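Plostlow 共用茶水间管理小组会议记录

日期：2018年1月19日
地点：Plostlow 二楼小会议室
出席：Bronisława Mazurek（主持）、Gilles Pruvost（记录）、Vesberg 代表一位、Kovács 代表两位、Flendero 代表一位
缺席：无

说明：本记录由我用中文书写。中文不是我的母语，如果有句子不清楚，请在下次会议以前写信给我，我会修改。G. P.

一、上次会议记录的确认

上次会议是在去年11月举行的。Kovács 代表指出，上次记录的第四项里，把“洗碗机的盐”写成了“盐”，所以有人买了食用的盐放在洗碗机旁边。记录人表示抱歉，已经改正。其他内容没有意见，记录通过。

二、费用报告

Mazurek 女士报告了茶水间去年的费用。全年收入为3,936元，由三家公司平均分担。支出为1,663元，主要是咖啡滤纸、洗涤剂、擦碗布，还有更换水龙头一次。剩下的钱留在今年使用。

Vesberg 代表问，换水龙头的费用是不是应该由房东来付。Mazurek 女士回答，合同里写的是“小的修理由使用者负责”，但是没有写多小才是小。她会再问房东一次，要求书面的回答。

Flendero 代表问，今年的分担金额可不可以降低。大家讨论了一会儿，意见不一样。决定：上半年暂时不改，到夏天再看剩余的金额。

三、杯子的问题

这一项讨论的时间最长。

Pruvost 先生首先介绍情况。柜子上层的杯子太多，下层的杯子又拿不出来。有的公司自己带来杯子，有的是以前的同事离开时留下来的，现在已经不知道是谁的。形状也不一样，高的杯子和矮的杯子叠在一起，关柜门的时候会碰到。

Kovács 代表建议，所有的杯子都换成同一种，买20个白色的，以后坏一个补一个。这样看起来整齐，洗碗机里也容易摆放。

Vesberg 代表不同意。她认为现在的杯子大部分还很好，扔掉是浪费。另外，她的同事们习惯用颜色来认自己的杯子，如果全部是白色，每天都会拿错。

Mazurek 女士提出一个中间的办法：先不买新的，把杯子按照种类分开。带把手的马克杯放一层，没有把手的高杯子放另外一层，玻璃的小量杯单独放在靠近咖啡机的地方。有缺口的杯子拿出来，不再使用。

关于玻璃量杯，有一点不同的看法。Flendero 代表说，量杯不是喝水用的，应该放到抽屉里，和勺子在一起。Kovács 的一位代表说，他每天早上用量杯喝浓咖啡，大小正好，没有人反对过。经过讨论，同意量杯可以喝咖啡，但是用完以后必须当天洗干净放回去。

表决结果：Mazurek 女士的办法以四票赞成、一票反对、一票弃权通过。

四、柜子隔板

为了分开放杯子，柜子需要加一块隔板。Pruvost 先生已经量过尺寸，两层之间的高度足够，但是最高的杯子只能放在最上面一层。他会去问木工的价格。如果价格不超过去年剩余金额的一半，就不需要再开会讨论，可以直接订做。

Vesberg 代表提醒，隔板的边要磨平，上一次的隔板划破了擦碗布。

五、擦碗布

现在擦碗布没有固定的位置，有人用完以后就放在桌上。决定在水池右边的墙上装11个挂钩，其中有几个给擦碗布，其余的给围裙和购物袋。擦碗布每个星期洗一次，由三家公司轮流负责，顺序是 Vesberg、Kovács、Flendero。轮到的公司如果那个星期没有时间，请自己和下一家交换，不需要通知管理小组。

六、杯子分类的第一批

第一批拿来分类的杯子不多，作为讨论的参考：两个深蓝色的马克杯，一个白色的陶瓷马克杯，两个透明的小玻璃量杯，还有一个深紫色半透明的高杯子。按照第三项的决定，三个马克杯放在同一层，紫色的高杯子放最上面一层，量杯放咖啡机旁边。蓝色的布归到第五项处理。 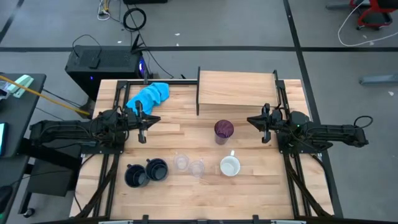 七、下一步的工作和负责人

Mazurek 女士：写信给房东，询问水龙头的费用。
Pruvost 先生：询问隔板的价格，准备三张标签贴在柜门里面（“马克杯”、“高杯”、“量杯”）。
Vesberg 代表：购买挂钩，发票交给 Mazurek 女士。
Kovács 代表：检查柜子里所有的杯子，把有缺口的挑出来。
Flendero 代表：写一个通知，告诉各公司的同事，在下个月底以前把自己的私人杯子做上记号。没有记号的杯子以后算作共用的。

八、其他事项

Kovács 代表问，冰箱门上的旧通知能不能拿掉，里面写的电话号码已经不用了。大家同意，会议后马上拿掉。

Flendero 代表说，微波炉的转盘有时候会发出声音。Pruvost 先生会看一下，如果是下面的小轮子脏了，洗一洗就可以。

Vesberg 代表希望以后会议的议程早两天发出来，这次她是在前一天晚上才收到的。Mazurek 女士接受这个意见。

下次会议的时间还没有决定，等隔板的价格出来以后，由 Mazurek 女士用邮件通知。

记录：Gilles Pruvost
审阅：Bronisława Mazurek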